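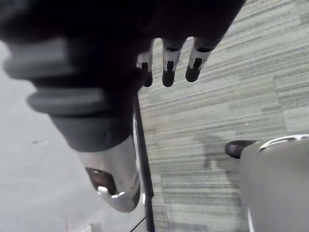
Demetrio Vallejo: A queixa contra o pastor da igreja Istach foi arquivada por prazo, não por mérito. São coisas diferentes.

mhayashi
Discordo em parte. O despacho tem 56 páginas e o mérito é discutido em 8 delas.

Melaniia Romaniuk
Discutido, mas sem decisão. A segunda queixosa nem chegou a ser ouvida.

mhayashi
Foi notificada em setembro e não compareceu.

Melaniia Romaniuk
Notificada na morada antiga. Consta do recurso, ponto 2.

D. Athanasiadis
O recurso suspende o arquivamento?

Demetrio Vallejo
Não. E a direção da igreja mantém o pastor em funções até haver decisão.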